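Mar 9, 2025

Open day notes, written up while my feet still hurt. Doors at ten, and by the time Mei-kuen had found the extension cord we already had a line down the hall. The door clicker says 157 people, and I believe it, although a few kids went around more than once and I'm fairly sure they got clicked each time.

We ran the two-arm bag demo on the Grollau bench all day, with the Flitik build from last week. I'd wanted the newer one but Eglė talked me out of it on the phone (thank you, Eglė!). Speed was capped at 70 percent for visitors. People kept asking if it could go faster, and I kept saying yes, but not with you standing there.

Stuff to remember for next time:

The paper bags are much harder than the plastic bins and visitors don't see why at all. To them it's a bag. I ended up handing a spare one to a guy from Corkance and asking him to hold it open with two pencils, and after that he got it right away and stayed for half an hour. Worth making that a proper part of the talk — pencils, bag, go.

Bags get soft after a lot of handling. I started swapping in a new one whenever the top began to sag, and we should just plan for that. Buy a whole pack in May before the school visit.

Finger pads need a wipe. They pick up dust from everything, and I didn't get to it at lunch like I said I would. On the list for tomorrow, along with the table.

We had 2 stops that needed a restart. First one was me, I leaned on the button while pointing at something. Second one I don't understand yet. The log has error 2764 and then nothing for a while, and the left arm just sat there being polite. Mei-kuen thinks it's a timeout on the camera side. I think it's the cable, but I always think it's the cable. Will pull the full log and put it in the shared folder under Yau, same place as the January ones.

Best question of the day came from a girl of maybe eight, who wanted to know how the arms decide whose turn it is. I gave her a pretty bad answer about one of them holding while the other one moves, and she said "but who told them that?" Mei-kuen laughed so hard she had to go get water. I'd like a better answer by May.

Also, we need a stool at the bench, and a bigger sign for the restrooms.
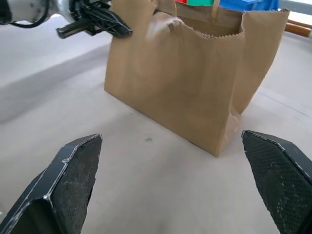
Eglė, if you read this before I see you, could you bring back the label printer? Half the bins have tape on them with my handwriting and even I can't read it.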